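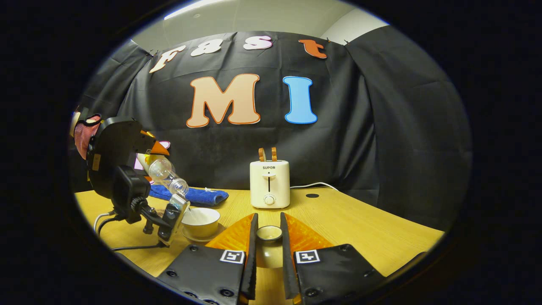

Breakfast club at Camenzind hall gets its kitchen back

Category: Community > Local News

The Saturday breakfast club is back at Camenzind hall after a winter out in the cold, and the queue was past the bike racks before eight.

The club had been running out of the scout shed since August, when the hall kitchen was shut for rewiring. No oven, one tap, and a trestle table that had to be carried in and out every week. Numbers dropped off. A few regulars stopped coming altogether, mostly the older ones who didn't like the gravel.

Fatima Moodley has run the club for six years and was on the eggs from half past five.

"I'm stuffed," she said. "But look at it. There's people here I haven't seen since before the footy finals."

By close the kitchen had put out 84 hot breakfasts, two short of the record of 86 set the morning of the street fair. Toast and eggs mostly, porridge for those who wanted it, tinned peaches. Kids eat free. Everyone else pays what they like into the tin, and the tin came to $357 -- best takings of the year by a fair way.

The rewiring ran seven weeks over. Council had allowed for a new switchboard but not for what was behind the old one, and the job stopped twice while parts were ordered. Extra power points have gone in along the back bench so the urn and the toasters can run at the same time, which they never could before. Anyone who remembers the lights going out halfway thru the raffle will be pleased.

Bread is coming from Gredska Bakery on Mandis Street, which drops off day-old loaves on Friday night. Fruit is from the Jundska orchard stall when there's any over. Milk is still bought at full price and is the biggest bill the club has.

Zulmira Aguiar, who does the ordering, is after a second fridge. Upright, working, seals in good nick. She can pick up if it's not too far.

"We're chucking out milk on hot days and it's only going to get worse," she said. "Doesn't have to be pretty."

Also wanted: egg cartons, jam (sealed jars only please), tea towels, and two people who can do the early start once a fortnight. You'll need to do the food handling course, it's online and the club pays for it.

A grant of $555 from the hall fund will cover new pans and a set of kids' chairs. The old chairs are going to the playgroup next door if they want them.

Breakfast runs 7.30 to 10 every Saturday through to the week before Christmas, then a break, then back when school goes back. Side door is open for prams and wheelchairs, the ramp at the front is still fenced off wtih no date given for the repair. Parking behind the library -- not on the oval, the ranger has been round.

To offer a fridge or put your name down, leave a note at the hall office or see Zulmira at the servery.

Got a story? Contact the newsroom | Terms of use | Back to top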